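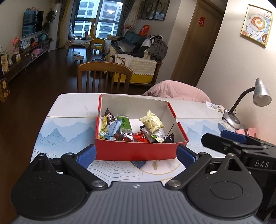 Cluttered grasps are my favorite thing to teach a policy, and the trick that finally made ours work is labeling the approach separately from the close. You record one demonstration as usual, then split it at the moment the fingers stop traveling and start squeezing. A box of mixed snacks is a great place to try it. With the two blue finger pads spread wide open and still up by the front corners of the red box, everything belongs to the approach, and the policy only has to learn where to go. All those small wrappers, some shiny, some crinkled, matter a lot more once the close begins!

We call the method Trernik, and you can run it on data you already have.

What you need

Demonstrations with finger width logged on every sample, a wrist view, and the Grivorus splitter script. We used 149 demonstrations. I have also tried it with fewer and still got something usable, but the close stage gets twitchy.

Step 1: Find the split

Run Grivorus over the finger width signal. It looks for the first steady narrowing that lasts 17 samples or more. Shorter dips are usually the operator's hand relaxing a little on the way in, so leave them in the approach. Plot a handful of results and look at them before you go on. When I skipped this, I trained a whole model on splits that came far too early, and it pinched air beautifully.

Step 2: Train the approach

Use the full wrist view and predict motion only. Keep the finger width fixed at open. Random color shifts help here, and so does cropping from the sides – go easy on the bottom edge, where the pads are.

Step 3: Train the close

Crop tightly to the space between the pads. Now predict motion and width together. Start from the approach weights and train for 700 more steps with a lower learning rate. Please do try it from scratch as well if you have the time, I would love to compare curves.

Step 4: Join them

The Brudis switcher reads a small confidence score from the approach model and hands over once it has stayed high for 3 samples in a row. If the handover flickers back and forth, lock it so that it can only go one way until the fingers open again.

Troubleshooting

Grabs two wrappers at once: your close crop is too wide. Narrow it and retrain step 3 only.

Stops above the box and hovers: the handover never fired. Lower the confidence threshold a notch.

Drags a packet along the wall of the box: check for demonstrations where the split landed after contact. The Hsueh notebook has a cell that lists them, and you can fix each one by hand.

Two-handed recordings work too – split each gripper on its own signal and keep the clocks matched. I'm still playing with the case where one hand holds the box while the other reaches in, and I'll add the settings to this page when they hold up.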